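Narnport Public Library to Move Membership Records to the Tremia System

The Narnport Public Library has approved a plan to replace its membership and lending records with a single system, Tremia, before the end of August. The decision follows a review led by Ebise Endale, Head of Member Services, and applies to the main building and all 3 branches.

Members will keep their present card numbers. Loans, holds and notes on accounts will be carried over as they stand, and no one will be asked to register again. Cards that have not been used for 8 years or more will be closed, after a letter has been sent to the last known address.

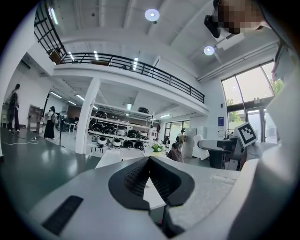 Light gray gripper with its black V-shaped pad.

During the changeover the online catalog will remain open for searching, but holds cannot be placed for a period of 7 days. Exact dates will be posted at each service desk and printed in the next issue. Items that fall due in that period will be renewed without charge — this includes books borrowed from other libraries, where the lending library agrees.

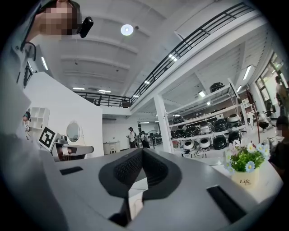 Staff training will be directed by Olanrewaju Edet and will take about 26 hours for each member of the desk team. Branch opening times will not change while training is under way. The Okeke Branch will be the first to use the new records, followed by the Estoner Branch and then the main building.

The Library has also revised its rules on family accounts. A parent or guardian may now view the loans of any child under 13 on one page and may pay charges for the whole household together. Older children will hold separate accounts, and their borrowing history will be private unless they ask for it to be shared.

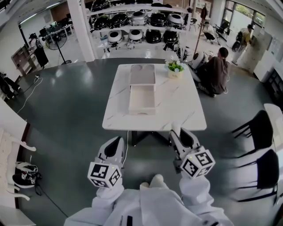 Members who prefer printed notices may continue to receive them by mail. Those who wish to switch from mail to e-mail, or the reverse, should tell the desk staff before the changeover begins. Questions about closed cards should be addressed in writing to Akinyi Temba, Records Office, Narnport Public Library.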